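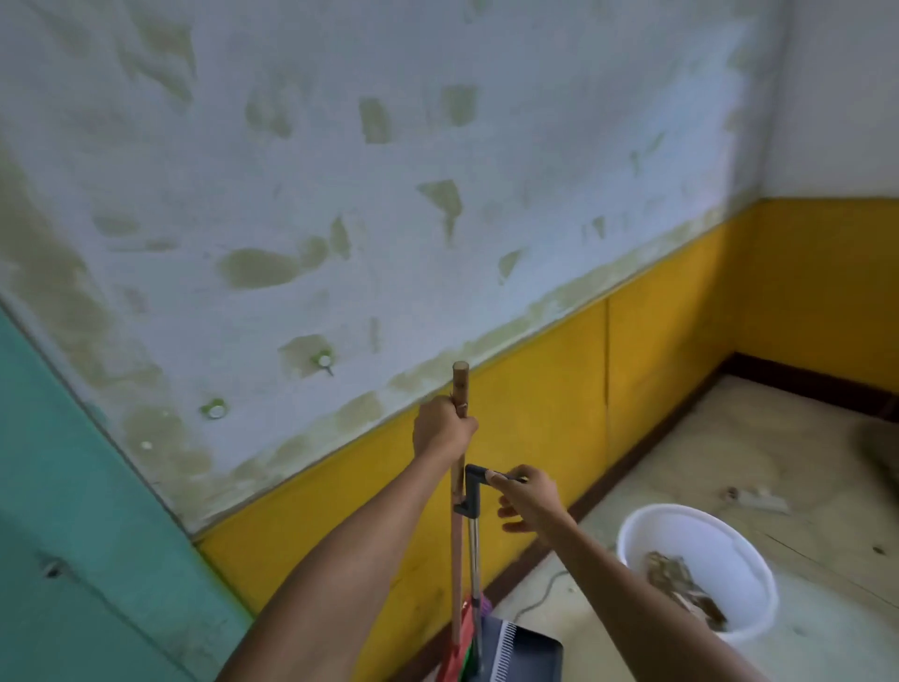

Sweeping up after wall prep goes faster with a long-handled dustpan, and I have stopped using the short kind for anything but crumbs. Filler dust is fine and settles along the baseline of the wall, so the order of work matters more than the tool. I start in the corner and pull outward. My current pair is a broom with a plain wooden handle and red and green bristles, plus a navy dustpan on a metal pole with an L-shaped black grip. The row of small white teeth along the rear edge of the pan is the useful part: drag the bristles across it and most of the clumped dust comes off.

The walls themselves are behind schedule. The patches on the white upper section need sanding before any paint, and two of the old plastic anchors are still in, one with its screw. I will pull them with pliers and fill the holes in two passes — 4 hours between passes, 10 if the room is cold. The yellow lower section can wait.

Sweep before sanding as well as after. Grit left on the floor gets tracked into the hallway, and I spent most of May picking it out of the mat.

Still to do: replace the sanding sheets and decide on a color for the upper wall.

Posted 20 September 2022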